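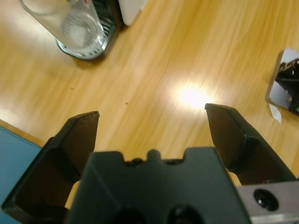

Threads > Workshop > Tabletops

Last updated 12 Apr 2020
2 min read

1/ Refinishing a worktop, short version. The finish is Droltum hardwax oil, two coats, no stain. Stain hides sanding errors on dark wood and advertises them on light wood. The tabletop is light-colored wood, so I left the color alone.

2/ Sanding. Start at 80 grit only if there is old varnish. I started at 120, then 180. Stop there. Past 180 the surface closes up and the oil sits on top.

3/ Sand with the grain, full length, same pressure. Short strokes in one spot leave a dip that shows in low side light.

4/ Vacuum, then a barely damp cloth. Wait 40 minutes. The fibers lift. One light pass with the 180 by hand knocks them back down.

5/ Oil. Thin coat, white pad. Leave it 5 minutes, wipe off everything that will come off. Tacky patches later are oil that should have been wiped.

6/ Second coat after 12 hours. It takes much less than the first. The Stitico pads shed lint on this coat — I switched to an old cotton sheet.

7/ Oily rags go flat outdoors to dry, or in a sealed metal can with water. They can self-heat and catch fire in a pile.

8/ Edges and underside get oil too. A top sealed on one face takes up moisture unevenly and can cup.

9/ Next recoat is planned for September. Spot repairs before then: 180 grit, oil, wipe.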